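Mikberg palace, worth the detour or skip?

Travel Talk > Castles, Palaces & Old Houses
15 replies, 621 views

tinroof_dana
Going in October, have one free day. Choice is Mikberg palace or the old fort at Inico. Guidebook gives Mikberg two lines and a star. Anybody been? Mostly want rooms you can walk through, not ropes and a gift shop.

Evel
Skip it. Went last fall. Half the upstairs shut for repairs, no sign at the ticket desk saying so. Paid full price. Staircase is nice, I'll give it that.

M_Kazmi
Disagree with Evel. Upstairs was open when I went and the ceiling in the music room is teh best I've seen outside the big famous ones. Go early. Tour groups show up at 11 and then it's elbows.

Evel
Early doesn't help if the doors are locked lol. What month were you there?

M_Kazmi
May. Monday morning, almost had it to myself. Mudassar Kazmi btw, I post the long trip reports over in the train section if anyone wants the whole route.

tinroof_dana
Ok so it depends on the month. Ugh. Is the garden any good if the upstairs is closed?
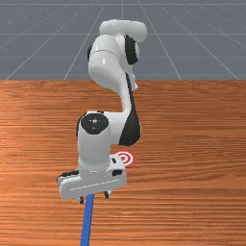
And how long do you need for the whole thing? My bus back leaves at 6 and I don't want to be running for it with a bag.

grapenut
2 hours inside, one for the garden. Garden is fine. Hedges, a long pond, bench by the orangery. Wear real shoes, the gravel is deep.

Manríquez
Nobody's going to defend Inico? Fort is half the price and you can climb on everything. Palaces all blur together for me after the third gold mirror.

M_Kazmi
Fort is a fort. Walls and wind. She asked for rooms.

Manríquez
It has rooms. Small ones. With a view.

grapenut
Did both in one day once, would not do it again. Bus between them is slow and the stop at Inico isnt marked. Pick one.

Evel
If you do go to Mikberg call the day before and ask about upstairs. Don't trust the website, it still had summer hours up in November.

tinroof_dana
Calling them tomorrow. Leaning Mikberg if the music room's open, fort if not. Will they let you bring a backpack in?

grapenut
Small one yes. Big one goes in the lockers, bring coins.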